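How to Sort Delicates Into Wash Bags

Empty the basket and check every care label. Satin and plush can't share a bag - the pile sheds lint.

1. Close zippers and turn dark pieces inside out.
2. Put light and dark fabrics in separate bags, 2 or 3 pieces in each.
3. Fill each bag halfway, then zip it shut.
4. Wash cold on gentle and air dry.

A rigid basket with holes in the sides is best for sorting, with the mesh bags kept next to it. 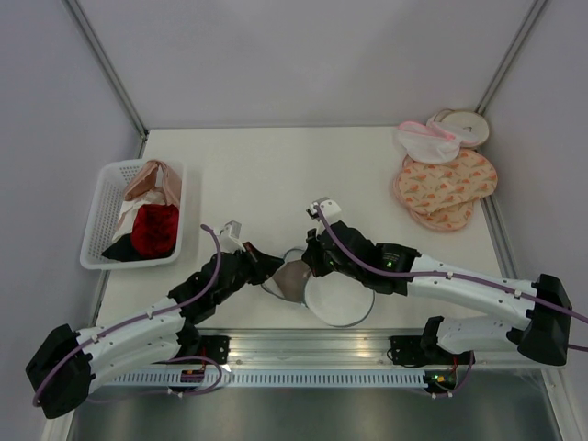

One reader wrote in July that red plush should get its first wash alone, as hers bled onto a cream pillowcase even inside a bag.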